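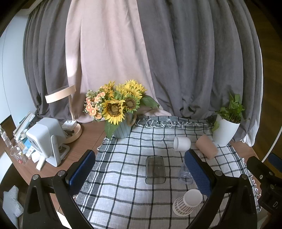 Reading time: 3 min

Section 3. Laying the cloth and setting out the cups

This section covers the table display in the Mersha set-up guide. Hang the curtains (Section 2) before you start.

3.1 Clear the table and wipe it down. Let the surface dry fully.

3.2 Lay the checked cloth with the fringed hem towards the curtains. The hem may be left gathered.

3.3 Place the sunflower pot at the back, to the left. Check that the twine is tied firmly around the rim. Turn the pot until the yellow flower heads face the front.

3.4 Place the white ribbed planter at the back, to the right. Use the leafy green plant.

Note — The sunflowers are artificial. Do not water them. Dust with a dry brush.

3.5 Put out the cups and the clear pieces on the cloth in front of the pots. Cups may be stood up or laid on their sides.

Caution — Do not stand anything on the rolled part of the hem. Tall items will tip. 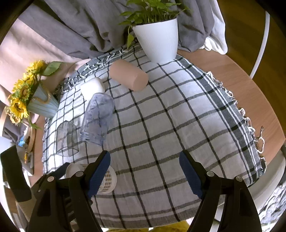 Fig. 3 — Cloth with cups and clear pieces, planter at the far edge

3.6 Check the curtain folds behind the pots. Pull any fabric clear of the leaves.

3.7 When packing away, lift the clear pieces first, then the cups. Shake the cloth outdoors and trim loose threads with scissors. Do not pull them.

Note — Paper cups must be kept dry. Store them in the Plakport box, item 186, with the lid closed.

Replacement cloths are ordered through Irja Miettinen at the Citumcombe store. For curtain fittings, see page 90.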